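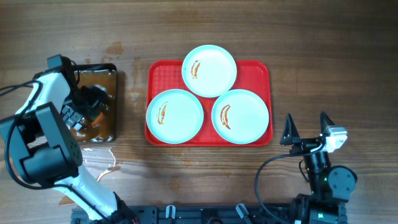

From: Efthymia Fragkou
To: flirnell-users
Date: September 8, 2018
Subject: Re: two-arm plating, success rates

Cyril Wragg wrote:
> The Onulgate baseline gets 56 percent on the liquid
> tasks. Is your number per stroke or per plate? And do
> you train on the failed runs?

Per plate. A plate counts only if the mark is one connected stroke, so broken marks score zero even when the path is correct.

Training set is 2432 demonstrations. Failed runs are left out, which leaves 949 with a usable pickup from the sauce tray. We tried keeping them in April and the left arm learned to hover over the liquid.

Spills on the table are not scored. I think they should be, but the Verhoeven protocol has no term for it.

Still open: tool depth in the tray. Camera height estimates are poor on glossy liquid. I am rerunning with 5 seeds and will post the table to this thread.

Efthymia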